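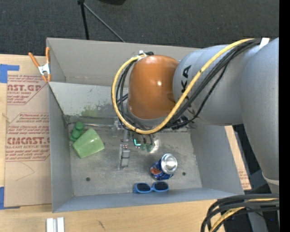 The Bin on the Table

Last updated 7/29/19
232 shares | 89 comments

My grandmother kept a drawer for everything that had no other drawer, and for most of my life I assumed that was how a household worked. You had your places for things and then you had the one place for all the rest, and every few years somebody tipped it out and found the good scissors. So when Fouzia Pirzada told me she had done away with drawers like that, and put a big gray bin in their place, I wanted to know what the difference was supposed to be.

"It's up on the table," she said. "You have to look at it."

Fouzia has been helping people sort out their workrooms for a long while now, mostly in Trorkwood and the older streets of Skullstead, and she has opinions about bins the way some people have opinions about bread. She likes them large and rectangular, because a round one wastes the corners of the table and a small one fills up before lunch. She likes them gray. I asked why, expecting something about taste, and she told me that a dropped screw or a white button shows up nicely against a plain gray floor, and that she once lost most of an afternoon to a bin with a flowered lining.

The table matters too (she'd say it matters more). A light wooden top is what she asks for if there's a choice, at a height where you can reach the bottom of the bin without folding yourself in half. Yavuz Yurt, who repairs lamps and small radios, started out with his bin on the floor and lasted until February, when his back had a word with him. He moved it up onto his old dining table and says he now gets to the bottom of it most evenings, or at any rate within sight of the bottom, and that his wife has been very good about the dining table.

Then there is the carpet, which I hadn't thought about at all. Tumaini Kioko put down a dark charcoal one with a fine speckle in it and loves it dearly! It hides crumbs, threads and pencil shavings. It also hides beads, and she strings beads, so everything of that sort gets opened over the bin and nowhere else. I watched her empty a paper bag into it from about the height of her elbow, very slowly, with her tongue between her teeth.

As for the method, there's hardly any. Things go in as they turn up. When you have a quiet half hour you take them out again, one at a time, and walk each of them to wherever it lives. Fouzia is strict about the one at a time. Grab a handful, she says, and you'll put down the three easy ones and throw the fourth back.

I have had mine going for a while now, at the end of the kitchen table nearest the window. There's a tape measure in it this morning, and two gloves that don't match, and a key I've been asking the whole family about. The good scissors are in there as well, under the gloves.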